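Tuesday, late

Rain until lunch and then that flat gray light that makes it feel like four o'clock all day. I worked on the Halberg order in the morning and got through most of it. Two hems left and the buttons. I hate the buttons and will do them last.

The bigger thing is that I have decided to give up the storage unit. I've had it since the move and I've been paying for it without looking at the bill, which went up again in January. It is 78 a month now. I sat down with the checkbook register and added up what I've spent on it and came out at around 2000, and that is for a sofa I don't like, a box fan, my aunt's dishes and a lot of paper. I could have bought a better sofa.

So I drove over after lunch. The code on the gate is still 1010 and the light in the hallway still shuts off while you're standing there, so you have to walk back and wave at it. I took out what would fit in the car, meaning the dishes, the fan and the smaller boxes. The sofa can go to whoever wants it. I'll put a notice up at the laundromat.

The dishes are Nenetti, the everyday line with the green rim. I had remembered them as ugly and they aren't. The bowls are a good size for soup. One cup has lost its handle and the handle was wrapped up with it in newspaper, so somebody meant to glue it. I washed four of the plates and used one for supper. The rest are stacked on the counter until I clear the shelf over the stove, where the flour and the big jars are now.

The paper is harder. I went through one box and it took until dark. Old pay stubs from Thoroddsen, every one of them, in order, with the envelopes. I don't know why I kept the envelopes. Three years of gas bills from the apartment on the hill. Instructions for a coffee maker I gave away. A folder of bus timetables from the summer in Hunatia, all folded wrong, and a receipt for boots I wore until the soles came off. I kept the timetables. Everything else went in the bag for shredding except the last pay stub, which has the pension number on it.

I found the Hunatia notebook too. I thought it was lost in the move. It's mostly weather and what I ate, and what the room cost, and one long page about missing the ferry and sleeping in the waiting room. I remember that night as being fun. According to the notebook I was cold and angry and had a sore tooth. I read the whole thing sitting on the floor and my foot went to sleep.

My rule for this round is that whatever comes into the house has to have a place by Sunday or it goes out again. I've made rules like that before. The hall closet can take one box if I move the vacuum, and there is room under the bed for something flat. Otherwise it has to be bins, and I already have more of those than I want.

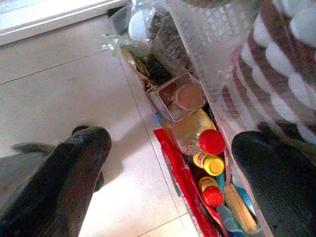 The bin on the tile, full up.

Called the storage office before they closed. They want written notice and the unit swept out, and they won't prorate, so I have until the end of the month either way. Two more trips if I'm careful about how I load the car, and one for the sofa if it has to go to the dump. I need to borrow a truck for that. I also need my own lock back, it was a good one.

Supper was eggs and the last of the cabbage. My back is sore low down on the left side, from the dishes I think - that box was heavier than it looked and I carried it up in one go. Took two aspirin.

Tomorrow: buttons for Halberg, post office, write the notice and mail it. Buy glue for the cup. Look for the other key to the unit, which should be in the desk drawer, or in the blue coat.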